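The Glasses Program

By the time the club at Dindemstead got its arm to hold still, it was already September and half of the people who had signed up in February had drifted off to other things, which was a shame, and also meant there were finally enough stools.

I should say that I was never the clever one in that room. I joined because my sister had told me it would do me good to be around people who finished things, and I stayed because of the cookies, and then, somewhere along the way, because of the arm. We called it Zeng. Who named it I couldn't tell you, only that the name was on the sign-in sheet when I arrived and seemed to have been there a good long time. Zeng had light blue caps on its joints, like a row of bathing caps, and a way of stopping just before it got where it was going, as if it had thought of something.

Our project that year was for the Ondden Cup, which is a small competition and takes itself very seriously. Every team had to teach a machine to do one kind thing for a person. Those were the words in the rule book, one kind thing, and we spent most of the spring arguing over them. One of the boys wanted Zeng to pour tea. The girl who wrote nearly all of our code said that tea was a lawsuit. Our teacher, who had a habit of losing her glasses and then finding them on top of her own head, sat listening to all this with her eyes screwed up at the whiteboard, and I suppose the answer came to the rest of us at the same moment.

So it was glasses. Zeng would pick up a pair of glasses and bring them to whoever had put them down.

It sounds like nothing, doesn't it? I went home and told my sister it would take us a week. But glasses are awkward things, all leg and no middle, and they never land the same way twice. Zeng pinched them by the lens and left smudges. Zeng pushed them along the table like a dog with a dish. The girl with the code kept a tally in the back of her notebook, and when she got to 496 tries she drew a little gravestone beside the number and went out to walk around the parking lot for a while.

I was in charge of putting the glasses back. That was my whole job, and I got very good at it, if I may say so. I'd lay them down, step away, say "clear," and wait. You learn a lot about a table that way. Ours had a marble sort of pattern, and I knew those pale tan veins better than I knew the streets to my own house (there was one I thought of as the river, and I was always happiest setting the glasses down beside it).

The evening I want to tell you about was September 5, 2020. The Hundalero bus had quit running early, so there were only three of us, with our teacher making a fourth, and it was raining hard enough that we had to raise our voices. The code had been changed again. I put down the dark red pair, legs stretched out behind them, and I stepped back and said "clear."

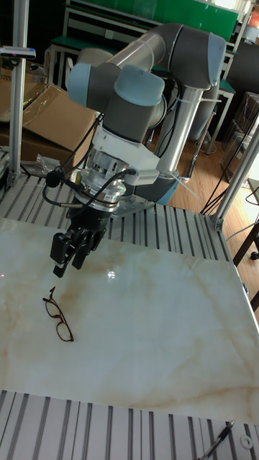

Zeng came down slowly and then it stopped, the way it always did, and I heard our teacher breathe in. I remember thinking about all the other times, and about the gravestone in the notebook, and how strange it was to want something this much for a machine that couldn't want it for itself. The rain kept on. The girl with the code had both hands over her mouth.

Then the fingers closed on the bridge, as gently as you'd pick up a moth, and up they went.

We didn't cheer. I had always imagined we would. Our teacher walked around to the side and held out her palm, and Zeng, after one more of its long thoughts, set the glasses down in it. She put them on and looked at each of us in turn, and said we all needed haircuts, and then she had to go and stand by the window for a minute.

The girl picked up her notebook, turned to a fresh page, and wrote a one at the top. "Again," she said, and I held out my hand for the glasses.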